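Home Products Manuals Downloads Support Contact

Flulora Two-Arm Helper: Set-up Guide
Section 3. Choosing the first chores

Read this section before you give the machine any work in a home or in a workshop. It was written by Bülent Gökçe and corrected after the September trials at the Carretero workshop.

Many customers ask us if the Flulora can already do the chores of a house. Our answer is: a few of them, slowly, and with a person near. It can pick up soft things and put them in a bin. It can move light boxes on a low table. It cannot yet clean a kitchen, and it should not be left alone with glass, knives or hot liquids. Please choose the first chore with this in mind.

3.1 Before the first chore

1. Read the arm safety sheet (Section 2) and keep it where all persons in the room can find it.
2. Walk the working area yourself. Pick up cords, toys and small rugs.
3. Press the stop button one time and check that both arms hold still. Release it only when your hands are away.
4. Move each arm slowly by hand through its full reach. The cables must follow the arm with some slack and must not pull at the wrist.
5. Check the bolts at the joint caps. If one is loose, tighten it with the key from the tool bag. Do not use a power driver.

CAUTION: A cable that makes a wide loop can catch on a door handle or a chair. Fix it with the soft straps. Do not use hard plastic ties.

3.2 Teaching a chore

1. Choose one chore only. We recommend the towel chore (program 24).
2. Put 3 towels on the table, not folded and not in a pile.
3. Stand behind the machine and guide both arms through the movement. Go slower than you think is needed.
4. Save the lesson. The display shows the word STORED.
5. Repeat the lesson with the towels in other positions. One lesson is not enough, even if the first test goes well.
6. Start the test run and keep one hand near the stop button.

Note: Fast movement in the lessons makes blurred camera pictures, and the machine learns less from them. If the display shows message 1543, the pictures of the last lesson were not sharp enough. Delete this lesson and do it again.

Note: Shiny floors and polished tables give reflections. Some users close the curtain in the afternoon and get better results. A matte cloth on the table also helps.

3.3 What to expect

On the shop floor the results are better than in the home. The parts come always in the same place and the light does not change much. Ramiro Cantero, our field technician, has run the Flulora beside a packing table at Kallutwood. It filled the trays correctly for most of the shift, but a worker still had to turn the parts that lay on the wrong side.

In the home every day is different. A towel which the machine folded well in the morning can be too difficult in the evening, when it lies half under a cushion. This is not a defect and is not covered by the warranty.

3.4 If the machine stops during a chore

1. Wait until both arms are still.
2. Press the stop button before you reach into the working area.
3. Take away the object which blocks the arm.
4. Send both arms to the rest position from the menu.
5. Start the chore from the beginning. The machine can not continue from the middle.

If it stops 2 times at the same point, do not try again. Save the report and send it to the Jalance service desk.
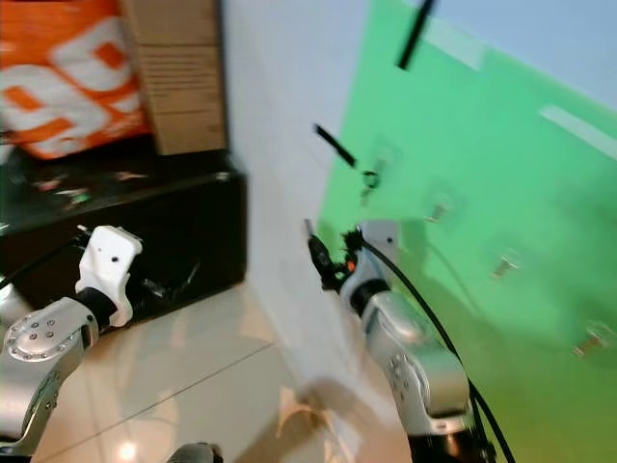 Write in the report which chore was running, which arm stopped first and what changed in the room after the last good run. Section 4 explains how to add a second chore.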